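Ginex Ships a Gripper Kit for People Who Have Dropped Enough Cups

FOR RELEASE December 24, 2024

BRUTVILLE: Ginex is spending Christmas Eve the way every small hardware company dreams of, which is to say packing boxes. The Heinonen tabletop gripper kit goes on sale today at $519, with a pair of flexible ribbed fingers, a wrist camera, a mounting plate and a printed manual that two of our engineers have read to the end.

The Heinonen is meant for teaching labs, small workshops and anyone with a benchtop arm and a backlog of things that need picking up. It handles the sort of object industrial grippers tend to look down on: light, tapered, slightly squashy and bought in a supermarket. Our own test table is furnished accordingly, mostly with plastic drinkware in colors no adult would choose for the office kitchen.

The fingers have open cells along their length and give when they meet something. Set a gentle closing force and they bend to the shape in front of them. Set a silly one and you will learn how thin a plastic cup is. The wrist camera looks out between the fingers, so the arm's view of a job includes its own fingertips.
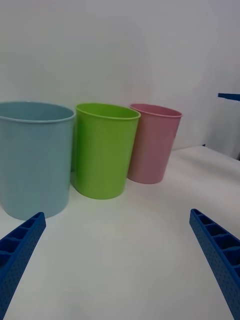
Does the kit work with an arm I already own?

Most benchtop arms with a standard four-bolt wrist will take the mounting plate as supplied. For anything more exotic, Ginex will send a drilling template and its sympathies.

Setup takes one afternoon, or two if the arm is older than its owner's patience. The software opens with a short library of grasps for cups, bottles and small boxes, and users can record their own by guiding the arm by hand and pressing a button. Recordings are saved as plain files. They can be copied, renamed, emailed and lost like any others.

Clear plastic got a chapter of its own in the manual. Bottles are hard on cameras. They throw glare, they let the background through, and their edges come and go with the lighting. The Heinonen software leans on the cap and neck when it looks for a bottle, then closes the fingers lower down on the body. This method replaced the one in our July preview units, which had a touching habit of reaching for reflections. 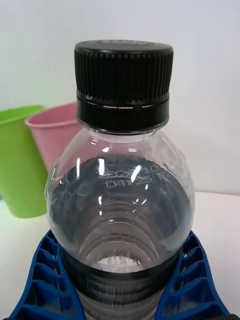

The Heinonen gripper holding a clear bottle by its lower body, with cups behind.

The first production run is 200 kits. Orders placed directly with Ginex include 4 spare fingers, a number arrived at by watching our own staff. Replacement fingers are sold in pairs and swap out with the hex key in the box. Please keep the hex key in the box.

Buyers who would like company can add the Fundwood support plan, which covers remote setup help and software updates for 2 years. The plan is optional. The kit will run without it, and the updates already released at the time of purchase are included either way.

The Heinonen is not rated for hot liquids, glassware or anything with sentimental value.

About Ginex

Ginex designs and builds grippers and accessories for small robot arms at its workshop in Brutville. Press samples are available on loan, and we would like them back.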